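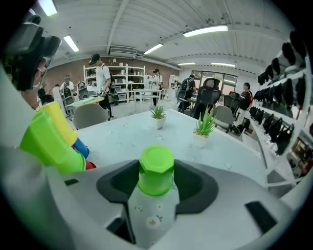 A bottle held upright in a hand-held gripper, with the work tables behind it.

Let the clumsy ones stay in
by Ayten Değirmenci

My aunt taught half our street to make flatbread, and she never once showed anybody a perfect one first. She let us see the torn ones and the lopsided ones, and what her hands did about them, and I have been thinking of her a good deal while reading the latest results from the Furus project.

The question Madhu Negi and Anselmo Pastor set themselves was a plain one. When people pick things up with a hand-held gripper so that a robot can learn from the recordings, which recordings should you keep? The usual habit is to throw out anything untidy: the missed first grab, the bottle that tilts and has to be set straight, the long pause while somebody makes up their mind. Their team gathered 953 demonstrations and trained the same model twice, once on the tidy ones only and once on the lot. Then they gave each version 200 attempts at picking up objects it had not met before.

The version raised on everything did better, and it did better mostly in the places you would hope, after something had already gone a bit wrong. It let go, came back and tried again, where the other one tended to carry on closing its fingers on thin air (I have watched that happen, and it is a surprisingly sad thing to see).

Now, I don't want to oversell this. Somtochukwu Nwosu, who reviewed the work for our reading group at Mahasneh, pointed out that the tidy set was also the smaller one, and that a fair comparison would match them for size. She is right, and the authors did so for only 13 of the objects. The gap shrank there, though it stayed open. I would dearly like to see the full version by July.

Still, I think the lesson ought to travel. We spend a great deal of money on filtering, and most of the filtering rules I have come across were written by people, myself included, who simply disliked looking at mistakes. A person fumbling a bottle and then getting hold of it is showing you two skills – and the second is the one a robot in somebody's kitchen will need before breakfast. I'd keep the fumbles, label them properly, and pay the people who make them the same as everybody else.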